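Setting up a two-arm handover with the Kulau bench kit 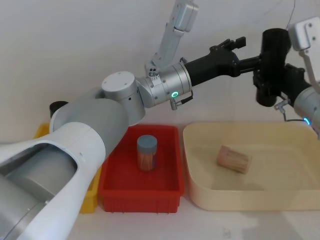

Reading time: 3 minutes

By Talha Virk

The Kulau bench kit from Asov is sold as a pair of small arms, two parallel grippers and a controller. We have had one since October. The manual covers each arm on its own well enough but says very little about passing a part from one to the other, so these are the steps we use.

What you need

The two arms, bolted down on opposite sides of the bench. A plain white or pale tabletop helps if you are adding a camera later. Bins in different colours, with at least one shallow tray. A few light parts to practise with. We use a clear jar of wooden sticks in the red bin and a small wooden block in the cream tray.

Step 1. Check the lights

Power up the controller and wait for the rings on both arms. On our kit the left arm is set to show green and the right arm blue. You can pick the colours under Arms > Identity, and it is worth making them different, as the software names the arms A and B and it is easy to jog the wrong one.

Step 2. Sort out the cables

Each gripper has a short lead that hangs from a metal connector near the wrist. Turn the wrist slowly through its full range and watch the lead the whole way round. If it pulls tight, set a wrist limit before you do anything else. Shamim Memon lost a connector on our first kit this way, and Asov took 6 weeks to send a new one.

Step 3. Find the meeting point

Jog the left arm out over the middle bin with its fingers open. Bring the right arm in until the two grippers face each other with a small gap between them. Keep both well above the bin rims - 100 mm is enough for a jar. Save the pose on both arms as MEET.

Step 4. Set a safe approach

Make a second pose for each arm, pulled straight back from MEET, and save it as BACK. Every move in or out should go through BACK. Keep the speed at the lowest setting for now.

Step 5. Teach the pick

Start with the jar. Grip it below the lid, lift straight up, then go to BACK and on to MEET. The block is harder. It lies low in the tray, and the sloped sides leave less room for the fingers than you would expect.

Step 6. Pass it over

Close the receiving gripper first, wait half a second, then open the giving one. If the part twists, the two poses are not in line and you need to redo step 3.

Is it worth buying?

We paid just over 4,000 pounds with the Collet gripper option. The arms are steady and the pose editor is simple. The handover wizard is poor, and we gave up on it. Bulterau sells a similar pair with better software, but you have to buy the mounts separately.

Related
Fitting Collet fingers to older grippers
Choosing bins and trays for bench picking
Bulterau pair: first month

Contact us | Copyright Talha Virk | Back to top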